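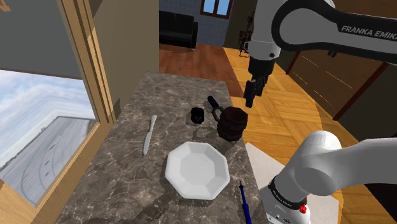
Preguntas frecuentes sobre el fallo de agarre en la cocina simulada

Julio de 2021

Desde que publicamos el aviso nos ha escrito muchísima gente, ¡y qué gusto da leer correos tan detallados! Hemos juntado aquí las dudas que más se repiten sobre el fallo de la versión 43 de Treladex.

¿Qué falla exactamente?
La pinza se cierra antes de tiempo. El brazo baja hacia el objeto, los dedos llegan a la altura correcta y el controlador da por bueno un contacto que todavía no existe. A partir de ahí el brazo sube tan contento con la pinza vacía y el episodio queda marcado como éxito. Esto último es lo grave: el registro miente.

¿Ocurre con todos los objetos?
No. Las tazas y los platos salen bien parados. El problema aparece con piezas largas y estrechas, sobre todo si su malla de colisión tiene el borde escalonado. Stefaniia Tkachuk lanzó 1,000 episodios con la misma semilla y 73 acabaron en falso agarre, todos con piezas de ese tipo. ¡Un trabajo precioso de paciencia!
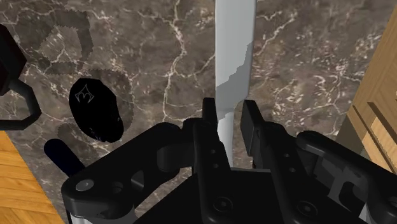 Vista cercana de la pinza, con la pieza alargada y clara entre los dos dedos.

¿Se ve a simple vista?
Casi nunca. En la vista general el movimiento parece impecable. Recomendamos abrir la vista cercana y activar la capa de contactos – menú Depuración, segunda pestaña – para comparar la malla visible con la de colisión. Cuando las dos no coinciden, la capa lo pinta en rojo.

Veo manchas con borde de sierra sobre el mármol. ¿Es el mismo error?
Es otro, y mucho más inofensivo. Viene de la resolución del mapa de sombras y no toca la física. Ferhat Sezer lo tiene en su lista para septiembre.

¿Puede pasar esto en un robot real?
Si cargas en él una política entrenada con episodios mal etiquetados, sí: habrá aprendido a cerrar pronto. Hasta que revises tus datos, trabaja con la fuerza limitada, la zona despejada y una persona junto a la parada de emergencia.

¿Cómo lo arreglo?
Actualiza el módulo Pindenus y regenera las mallas de colisión. Después exige que el contacto se mantenga durante 30 pasos de simulación antes de dar el agarre por válido. Con ese cambio, los episodios de Stefaniia ya se etiquetan como toca.

¿Tengo que tirar mis datos antiguos?
¡Ni hablar! El guion de Demyd Nazarenko vuelve a leer los registros y corrige la etiqueta final. Solo hay que repetir los episodios que se grabaron sin fuerzas de contacto.

¿Dónde aviso si me sigue fallando?
En el foro de Treladex, hilo «Falso agarre». Adjunta la semilla, el registro completo y, si puedes, una captura de cerca – Serpil Sarıgül los revisa uno por uno y suele contestar con preguntas buenísimas.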